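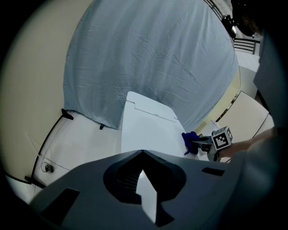 Burkasby Robotics Club
Minutes of the September meeting, started 6:40 p.m.

Chair: Kausar Bajwa. Minutes taken by the secretary, who would like the next volunteer to step forward.

1. Last minutes
Approved, with one fix. The club did not "agree" to enter the Grangate household challenge. It agreed to talk about it.

2. Household task
The task team reported on the bedsheet and white box exercise using the hand-held grippers. The team feels it is going well. The chair asked what "well" meant and was told the runs were getting smoother. She asked for a number. The total so far is 2,984 recorded runs. She pointed out that this is how many times we have done it and says nothing about how many were any good.

A member asked how much of the task is being done by the grippers and how much by the person holding them. The team said that is the point of recording a person first. The member said he understood that, but the grant form says "autonomous" twice and he would not want to be the one explaining it to the judges. The form will be reworded before it goes in.

There was a longish discussion of clips. One side thinks a clipped sheet makes the task too easy and that a sheet in somebody's bedroom will not be clipped to anything. The other side thinks you have to start somewhere. The secretary notes that we also said this in the spring.

Action: team to write down what counts as a failed run, then go back and mark the old ones. Kausar to check a batch herself.

3. Panora software
The trial of Panora runs out before the next meeting. Two members like it. The chair has yet to see it do anything our own script doesn't, apart from the colored graphs. No money to be spent until somebody shows a side-by-side test.

4. Iwasaki Cup
Entry is open. Three people want to go. Rules limit us to one sheet-handling entry, and no practice on the competition bed beforehand. Asked if the current setup would cope with a bed it had not met, the team said "probably." The chair asked that this word be minuted.

Vote on entering: put off until item 2 is done.

5. Any other business
Spare batteries are being put back on the shelf flat. Please stop.
Request for a Sunday session. Agreed, if a keyholder can be found.

Closed 8:15 p.m.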